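3.2 Handling of the cloth before folding

Garments rarely reach the folding surface in a state that can be folded. They come out of a basket or off a chair crumpled, with edges turned under and corners hidden inside the bulk. Earlier studies of household laundry work have mostly begun from a garment already laid flat, and so leave out the stage that Venter calls opening out. We treat it as a task in its own right.

We separate three states. In the bunched state no straight edge can be followed for any useful length. In the held state the cloth hangs from one or two points and its own weight pulls some of the folds out. In the part-laid state one region is flat and the remainder is still gathered. A garment may pass through the same state several times, and the order is not fixed. Figure 4 gives four views of blue cloth on or above a pale surface in a shared office. 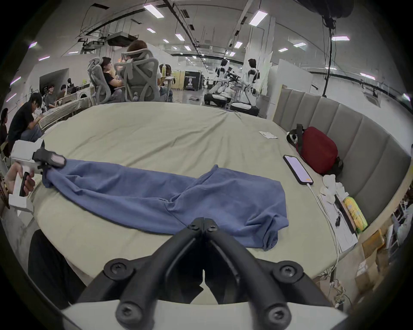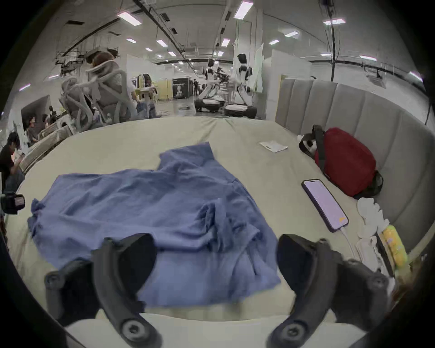
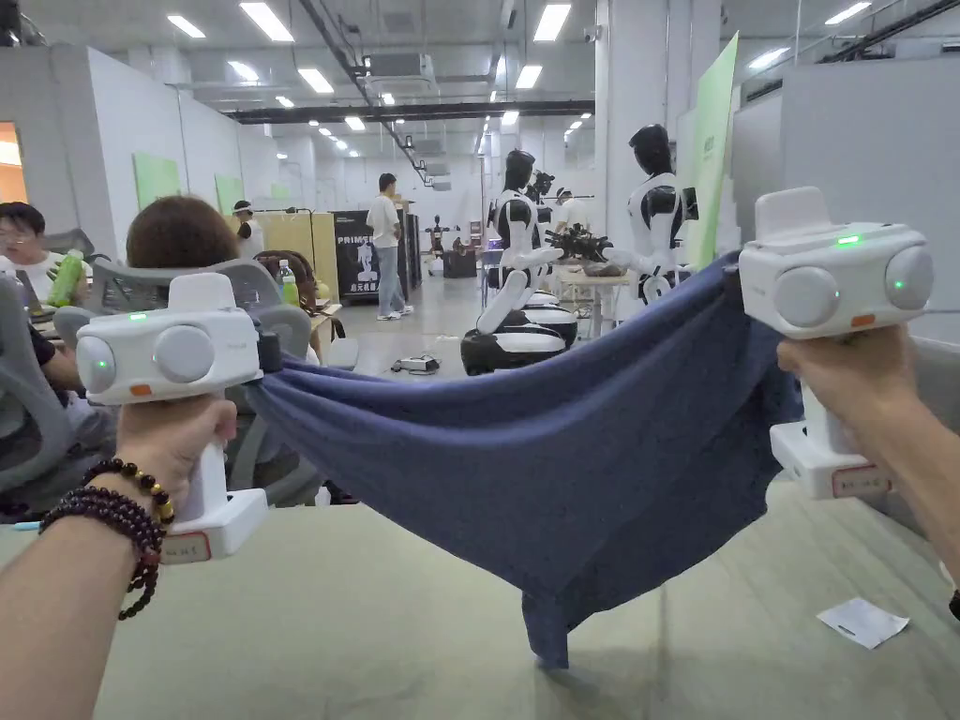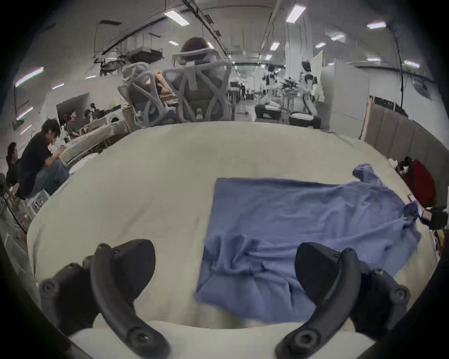

Figure 4. Blue cloth at four moments of handling, in no set order.

3.3 Coding of states

Each session was coded at intervals of 10 seconds by Potgieter and Venter, working separately with the sheet developed for the Halliday study. A session ended when the person handling the garment judged it ready to fold, or after 8 minutes. Where the coders disagreed, the later state was entered and the interval marked.

The part-laid state gave the most trouble. A flat region with a bunched lower half was at first coded as bunched by one of us and part-laid by the other. We settled on the rule that one straight edge, visible along most of its length, is enough for part-laid. Held was used only when the cloth sagged or hung under its own weight; a garment raised slightly at one end, with the rest still on the surface, kept the code it had before.

Belongings left on the surface were recorded separately, as they reduce the area over which a sleeve or hem can be drawn out.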